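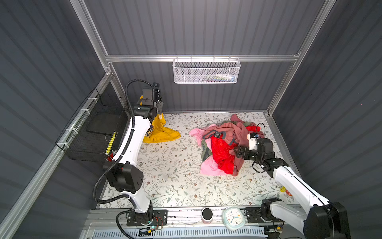
Cell Check Before Recording, Laundry Sorting Set
Clurnetham workroom, July round
Walked through by Lucyna Szczepańska, with comments from Igor Jakubowski

Please go through this before the first episode of your shift, even if the person before you swears it was all fine!

1. Frame and crossbar bolts: OK. Igor put a wrench on every corner and found one that took a quarter turn. He has marked it with paint pen so we can see if it creeps.

2. Zip ties on the left basket rail: OK for now. The black wire basket sticks out into the cell, so please don't load it up with heavy things. I know it's handy.

3. Mesh basket on the crossbar: OK. Small items only, and nothing poking over the rim.

4. Arm bases on the front rail: OK, both tight. Wiggle each one by hand with the power off.

5. Cable conduits, both arms: WATCH. The big loop on the left arm wants room when the elbow folds back. Run the slow sweep and listen for rubbing (Waldemar caught it by ear last time, bless him).

6. Left gripper camera: OK. Wipe the lens, then check the live view. Episode 99 had to be thrown out over a thumbprint, and it was such a lovely shirt pick, too.

7. Thin cables above the right gripper: WATCH. Straps and drawstrings love to snag on these. If the gray elastic strap ends up on top of the pile, that is a perfectly good example and we want it, but keep your hand near the stop button.

8. Floral mat: OK. Flat, no curled corners. The scuffs can stay, they don't bother the model one bit.

9. Open wiring by the left base: NEEDS A COVER. Aniela has asked for one. Until it comes, no drinks on the rail, please and thank you.

10. Clothing pile: mix it up between episodes and don't tidy it. Pull out anything with pins or loose buttons.

11. Emergency stop: tested 2 times, both arms held still.

We are at 215 good episodes. Next check after 17 more, or sooner if something sounds funny to you.

Recent checklists
Joseph cell, gripper pad wear
Jokitz cell, towel folding set
Komport power supply inspection
How to label a dropped garment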